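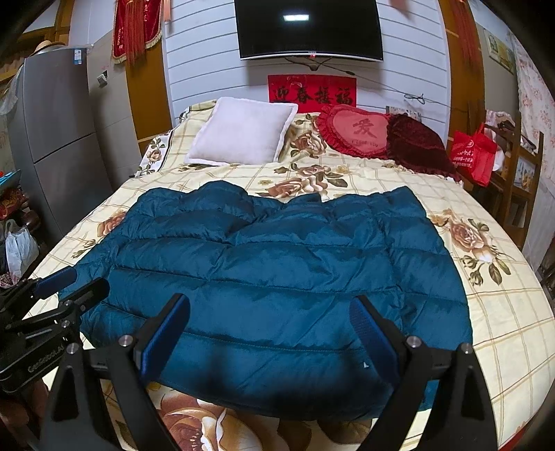 Chantal Caron asked after the last round why we put the same jacket task to every gripper when a plain towel would give cleaner numbers. Her point was that people fold towels the same way and jackets they don't, so half of what we measure is the person.

We kept the jacket, and we added the towel. Both are in the next round of the Munavari gripper comparison, and we are looking for people to take part.

What the work is

You will use hand-held two-finger grippers to do ordinary household jobs: folding a quilted jacket, closing a zipper, straightening a sheet, putting a cushion back in its place. Each job is done with 2 sets of finger pads, one textured and one smooth. You repeat each job until the session sheet is full, then swap pads and start over. After each pad set you fill in a short form on slips, dropped items and how tired your hands are.

Sessions take place in your own home. We send the grippers in a hard case with spare pads and a charger, and we collect the case when you are done. Setup is covered in a video call with Puspita Subramaniam, who runs the round and will also be the person you write to if something stops working.

Who can apply

Adults who can hold and squeeze a hand tool for 20 minutes at a time without pain. Left-handed people are especially welcome, as the last round had too few. No technical background is needed. You need a bed or large table to work on, decent room lighting and a phone that can make video calls.

Please do not apply if you took part in the Pangaribuan pad trial. Those results go into the same comparison and we can't use one person twice.

Time and pay

Four sessions of two hours each, all in October. Pay is $100 per completed session, sent after the case is returned. Partial sessions are paid by the half hour.

Recordings

The grippers record video while they are switched on. Anyone else in the home has to agree to this before the first session. You can ask us to delete a session up to the day you send the case back.

How to apply

Write to the Munavari participant desk with the subject line "Round 1007". Tell us which hand you use, what surface you would work on and which weeks in October suit you. Applicants will hear from us either way.

Posted Jul 26, 2023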